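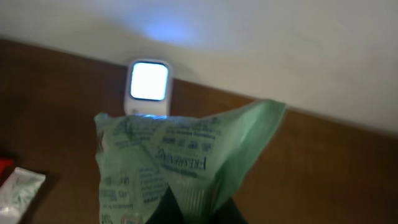
Panya Pongsiri told us that the first week with the arm felt like handing over the kitchen keys, and that by February the packing crew at Tresunley were asking for a second one. We hope your crew gets there too, so please take this part slowly.

4.2 Handing over the bag work

1. Sit down with everyone on the shift and agree who watches the arm and who takes over the checking table.

2. Set the grip force to 55. Thin printed bags like a gentle pinch at the gathered end.

3. Run 210 practice lifts before you change anybody's hours.

Note: People who used to lift all day will now be sorting and checking, and they may well be tired in new places. Do let them swap.

Caution: Press Pause before you reach in for a bag, even a dropped one.

4. Write the crew's remarks in the Kallow logbook by 30th September.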